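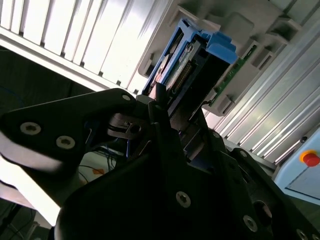 Category: Guides / Storage units / Section 4
April
By Sayaka Sekiguchi

4. Removing and fitting a drive in its carrier

This section covers the blue drive carriers used in the Loketti storage chassis. It applies to planned swaps and to replacing a drive that has been marked as faulty. For the power supplies and fans, see Section 6.

Each carrier is a plastic tray with an open end, where the drive's connector meets the chassis, and a latch tab at the other end. The carrier and the drive travel together. Don't try to pull a drive out of its carrier while the carrier is still in the bay.

4.1 Before you start

You will need:
- an anti-static wrist strap, clipped to bare metal on the chassis
- a small cross-head screwdriver, if the drive is to be changed within the carrier
- an anti-static mat or bag to lay the old drive on
- the bay sheet for the unit (Asmont form 148)

Check the bay number on the bay sheet against the number on the front of the chassis. The bays are numbered from the left, starting at zero. If the two numbers don't agree, stop and ask whoever looks after the sheet. On the Asmont site this is Reda Erraji.

CAUTION: Never remove a second carrier from the same group while the first is out. The group can cope with one missing drive only. Removing two will lose the data.

4.2 Removing a carrier

1. In the management page, choose the bay and select "Release drive". Wait until the status changes to "Safe to remove".
2. Put on the wrist strap.
3. Press the latch tab in with your thumb until it clicks, then let it swing out towards you.
4. Pull the carrier out by two finger widths and stop. Leave it there for 43 seconds so the disc inside can come to rest.
5. Draw the carrier the rest of the way out, keeping it level and supporting it underneath with your other hand.
6. Lay it flat on the mat with the label facing up.

Note: If the carrier won't move after the latch is open, push it back in fully, close the latch and begin again from step 3. Don't lever it with a screwdriver. The plastic rails will mark easily and a marked rail catches every time afterwards.

CAUTION: Keep fingers and tools off the gold-coloured pins and off any exposed circuit board. Hold the carrier by its blue sides only.

4.3 Changing the drive in the carrier

1. Copy the serial number from the drive label on to the bay sheet.
2. Turn the carrier over and take out the four fixing screws. Keep them; the ones supplied with new drives may be too long.
3. Lift the old drive straight up and out, then put it in an anti-static bag.
4. Lower the new drive in with its connector at the open end. The label should face the same way as the old one did.
5. Start all four screws by hand before tightening any of them. Tighten them in a diagonal order until they are just firm.
6. Check that the latch tab still opens and closes freely.

Note: Carriers from the older Clatwood chassis look much the same but are slightly deeper. They will go part of the way into a Loketti bay and then jam. The part number for the correct carrier ends in 247.

4.4 Fitting the carrier

1. Open the latch tab fully.
2. Line the carrier up with the rails and slide it in slowly. It should run smoothly until the last part of its travel.
3. When you feel the connector meet, press on the middle of the carrier front with your palm. Don't push on the latch.
4. Swing the latch closed until it clicks.
5. Wait for the bay light to turn steady green. A slow flash means the drive is starting up. A fast amber flash means it hasn't been recognised.
6. In the management page, select "Add drive" and confirm the bay number.

Rebuilding starts by itself. The page shows progress up to 100 per cent, and the unit can be used as normal in the meantime, although large copies will be slower.

4.5 If the light stays amber

- Take the carrier out, following 4.2, and look at the pins for dust or damage. Don't blow on them.
- Refit the carrier in the same bay.
- If the light is still amber, try a drive known to be good. If that one fails too, the fault is in the bay.

Report bay faults to Thierry Vasseur with the chassis number and a copy of the bay sheet. Leave the carrier in place with the latch closed so that air still flows properly past the other drives.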